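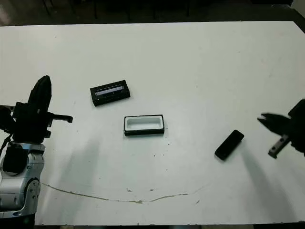 Do the compostable liners really break down in the Mulelier windrow, or do they just tear into smaller pieces?

Most of the thin-film liners broke down well wherever the pile stayed hot and damp. In the dry outer foot or so they mostly tore into smaller pieces, and the tied knots and thick seams survived nearly everywhere.

Thursday, July 19, 2018

I put the short version up top because Lanying Feng asked me to start doing that. She says she has to read three pages of my weather before she finds out what happened, and she's right, so there it is. The weather comes next.

Hot again. We got out to the Mulelier yard before the trucks, which I was very glad of by midmorning, and the pile was already steaming when the loader opened the first cut. For anyone picking this notebook up later: Mulelier takes the food scraps from the Zullstead curbside route, plus yard trimmings from whoever drives them in, and the row we're working in is more than 400 feet long and a little taller than I am. It was built in spring and it has been turned on the usual schedule, except for our stretch, which they kindly turn by hand around the flags. (I brought them peaches. It seemed like the least we could do.)

What we buried: 31 mesh bags, each with a cut piece of liner in it and a couple of scoops of the yard's own feedstock packed around that. Most of the pieces are Vimside kitchen liner, the green kind the town gives out. The rest are the heavier yard liner, and a few are plain paper as a comparison. All the test pieces together weighed 455 grams dry before they went in, which doesn't sound like much until you try to fold it all into one shoebox.

What we have back: 23. The other bags stay in until the row is moved to curing, and I would ask everyone to please leave those flags alone, even the ones that look as if they are in the wrong place. They are in the wrong place, but they are in the wrong place on the map too, so it works out.

Digging went slower than last time. The loader operator took the face down in shallow bites and then we went in with forks and finally with gloves, and the cord on each bag was a huge help. I was skeptical about the cords when Lanying proposed them and I'd like it on record that I was wrong. Two had slipped their tags. We could still tell which was which from the knots, but only just, and next time I'd rather melt the tag onto the cord than tie it.

Notes by position, from memory and the damp sheet:

Core bags. Lovely. Dark, crumbly, smelling like woods after rain with a little sourness underneath. In several of these I could not find kitchen liner at all until I rinsed the contents through the fine sieve, and then what turned up was a pale green thread or a bit of seam, soft enough to smear between my fingers. The paper was gone entirely, as you'd expect.

Middle bags. Mixed. The kitchen liner had gone to lace and scraps. The heavy liner was still recognizable, stiff and brittle, and it cracked when I bent it. I can't tell yet if brittle means it is on its way or if it has just dried out. I've seen it go both ways.

Outer bags. This is where the trouble is. The feedstock in there was dusty and gray in places and there were whole eggshells and a very proud avocado pit. The liner had torn but it had not gone anywhere. You could practically lay the pieces side by side and put them back together. If a screening crew met these at the end of the season they would call it contamination, and so would I.

Bottom bags. Wet, matted, smelled bad. One was so compacted that it came up like a brick. The liner in it looked almost new. I hadn't thought enough about the bottom when we planned this and I'm happy we put any bags there at all.

Now the part about knots, which I keep coming back to. People tie the liner shut before they drop it in the cart. Of course they do, it's full of fish skin in July. But a tight knot is a lot of layers squeezed together with no water getting in, and we found knots in every part of the pile where the rest of the liner had all but vanished. We put a knot in only some of the test pieces, more or less as an afterthought, and it may end up being the most useful thing we did. I'd like the town to hear about it before it prints the fall mailer. Asking people to fold the top over costs nothing. Whether they will do it is another matter, and I say that as someone who ties hers twice.

Weighing. I have not weighed anything yet except one core bag, as practice, and I'm not writing that number down because I didn't trust it. The pieces need to be rinsed, picked over with tweezers, and dried overnight before they mean anything, and the compost clings so stubbornly that a dirty scrap can weigh more than the clean liner we started with. Last year somebody (me) reported a piece that had gained weight in the pile, and I would like to avoid a repeat.

Rinse procedure, so that we all do it the same way:

Open the bag over the white tray, never over the sink.
Lift out anything bigger than a thumbnail by hand and set it on the labeled screen.
Wash the rest through the coarse sieve and then the fine one, using the soft spray.
Go through what is left with tweezers under the lamp. Green and cream are ours. Blue, silver and clear almost never are.
Photograph the screen before it goes in the drying cabinet.
Low heat only. The Vimside film curls and sticks if it gets warm too fast.

About the foreign bits. We found a fair amount of ordinary plastic inside our own mesh bags, brought in with the feedstock: fruit stickers, a twist of candy wrapper, the ring off a milk jug. I've been saving those in a separate jar by bag. They aren't part of the question, but the yard manager was interested, and I think it would be neighborly to give Mulelier a little summary at the end. The fruit stickers alone! I had no idea how many of them make it through. They come out of a hot pile looking as fresh as they did on the plum.

Temperature. The two long probes in our stretch agree with each other and with the yard's own log, except for the afternoon when the east one was knocked over by the hose. I've struck that afternoon out in the sheet and left a note. The Xu logger, which was supposed to be our backup, stopped recording sometime after it was buried and I don't know when, because I can't get it to talk to the computer. I've left it on the shelf with its cable. If anyone is good with these, I'd be so grateful. I suspect moisture got in around the cap, although the cap looked fine to me and I did tighten it.

Moisture is where I'd spend our effort if we got to do this again. We took squeeze tests at each bag (a handful, squeezed, see if it drips) and they line up with the liner results much better than depth does. Damp but not dripping went with good breakdown every time I can think of. I'd still like real moisture numbers from the oven, so I kept a jar of compost from beside each bag, lids taped, in the small fridge on the left. Please don't use that fridge for lunch. There is a sign on it but the sign has faded.

Lanying's view, which I'm putting down because we talked about it all the way home and I want to be fair to it, is that we're being too hard on the outer layer. The row gets turned properly in normal operation, so material on the outside ends up inside sooner or later, and our bags were put back in the same place after each turn. That makes our outer bags a worst case. I agree with her up to a point. Where I get stubborn is that the row isn't turned often, and a dry shell that size is a good deal of material. We settled on a fair test for the next row, which is to move half of the outer bags inward at the first turn and leave the other half alone. She'll draw up the layout. I'll do the cords and tags.

Things I'd change, while my back still remembers:

Knots in half of all the pieces, on purpose this time, tied by the same person.
More bags at the bottom.
Brighter flags. The orange ones have gone a sort of salmon.
Bring a second set of forks, and a bucket to sit on.
Ask Zullstead whether the route picks up any store-brand liners, since people surely use them, and test whatever they are.

Left to do this week: rinse the outer bags first because they'll be quickest, then the middle, and save the core bags for when I'm fresh, since finding those little threads takes patience. Lanying has the map and the original weights. My copy got wet, so please treat hers as the real one until I've typed it up. The yard wants its two borrowed tarps back and they're drying over the rail out back.

The jar of foreign bits from bag nine is in my coat pocket. I'll bring it in tomorrow.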